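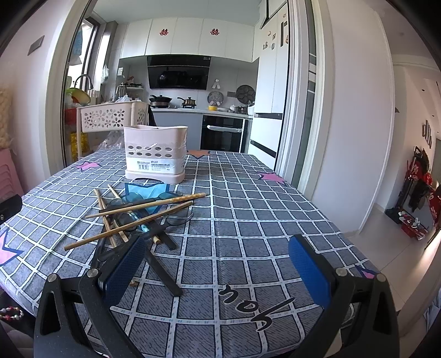 Utensil holder on the dining table: how do you sort yours?

torkent_33
Small flat, galley kitchen, no drawer to spare. Cutlery lives on the dining table in a pale pink plastic holder, the rectangular kind with oval holes in the walls. The table has a printed cloth on it. By evening the chopsticks are lying across each other on the cloth, and whatever else was put down that day is mixed in with them, glasses and scissors included. I want a fixed layout for the holder and a rule for what may stay on the table. Suggestions?

Rilura
Scissors first. They go on a hook in the kitchen. Long blades under a pile of chopsticks is a bad arrangement regardless of how you sort the rest. Glasses get a case.

For the holder: chopsticks at one end, tips up, spoons at the other, bowls up.

nyanda5
Disagree on tips up. The tip is the part that goes in the mouth, and everyone grabs from the top. Handles up for everything.

Rilura
Handles up puts the wet end at the bottom of a plastic box. Wood sitting in 4 mm of water goes dark and then fuzzy. I replaced a full set in October for that reason.

nyanda5
Then dry them before they go in. The holes help with air but they don't drain anything if they only start halfway up the wall. Check yours for openings in the base.

torkent_33
Holes are in the upper part. I'll look at the base tonight. Another complication is that the set is mixed: plain wood chopsticks, one with a blue flower pattern on the lower half, and dark spoons with long handles. I spread part of it out on the cloth to work out the grouping. 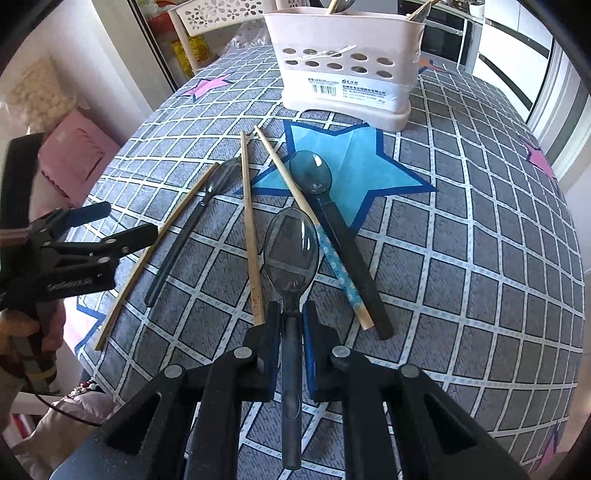 Fandow
Sort by length before you sort by type. Long handles in a short holder raise the center of gravity, and a light plastic box will tip when someone pulls one out at an angle. Tall pieces to the middle, short ones to the ends. Patterned chopsticks get paired up or retired.

Rilura
Agree on length. Still tips up.

nyanda5
Length is fine as a second criterion. If the box tips, put a flat stone in the bottom and be done with it. Mine has had one for years and it also keeps the ends off the floor of the box.

Fandow
A stone traps water under it. A folded strip of plastic mesh does the same job and can be rinsed.

torkent_33
Checked the base. It has slots, but they were blocked with residue. Soaked it for 30 minutes in warm water with baking soda and they're clear now. Going with handles up, dried first, mesh underneath, long spoons in the middle. Scissors are moving to the kitchen. I'll see how the wood holds up.

Rilura
Check the ends after a month. If they've darkened, turn them over.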